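Re: [sunport-tinkerers] Where do you all keep your loose bits?

On 14 August, at 9:40 pm, a list member wrote:
> I've got 600 odds and ends in one big tub and I can't find a thing.
> Trays? Jars? What does everybody else do? And is foam worth the
> bother?

Foam, yes, a hundred times yes! I fought it for ages (I was a jam jar person) and then I cut a piece to fit a stainless tray from the kitchen and I'm not going back. Little parts stay where you put them, and against the white you can find a black wire without your glasses on.

My rule now is big yellow bin for whatever I haven't sorted, tray for whatever I'm working on this month. At the moment that's the latch for the Mindeck cabinet, so it's solenoids and the round red board.

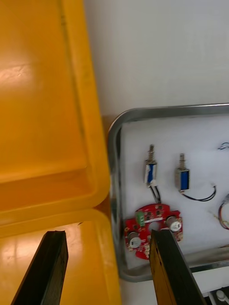
Tray beside the bin, two push-pull solenoids on the foam

The one with white around its body is from the Prirkex order, 14 dollars with postage, and I still haven't decided which of the pair to use. The springs are a different colour of annoying altogether, but that's for another thread.

Does anyone have a spare offcut of the thicker foam? I'd like to do a second tray before the Sunport swap meet. Happy to trade for jam jars, I've got heaps!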